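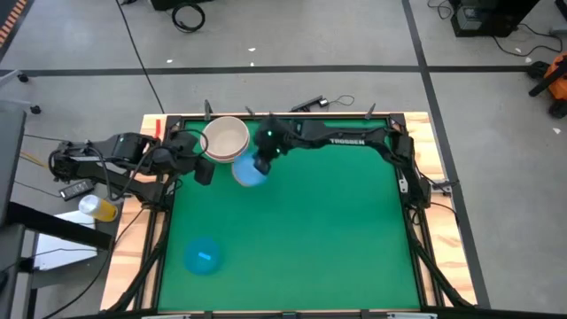
Figure 3. Three bowls and a pair of robotic arms at a green tabletop.

4.2 What people told us about going electric

I spent most of December on the phone with folks in Wekville, asking how they felt about the town's plan to pay part of the cost of a battery mower if you hand in a gas one. We mailed 482 surveys and got 332 back, which made me very happy (my last one, on wood stoves, did far worse). Of those, 177 households still ran a gas mower as their only machine, and 94 of them said they'd trade it in if the rebate covered half the price.

Price wasn't what people wanted to talk about, though. They wanted to talk about hills, and wet grass, and whether a battery would last through a back field. Keegan Hollis, who mows for a living over on the Odum side of town, told me he'd need four or five batteries to get through a morning and had no place to charge them between jobs. I heard much the same from two other crews - small ones, with one truck each.

Noise came up more than I expected. Tayla Pearce works nights and sleeps until early afternoon, and she'd have signed up her whole street if we'd let her! Exhaust got far fewer mentions, even from people who said they cared a lot about air quality elsewhere in the survey.

I should say that renters are thin in our sample. Most rental places in Wekville have the yard work done by the landlord, so the survey often went to someone who had never started the mower. I come back to them in Section 5.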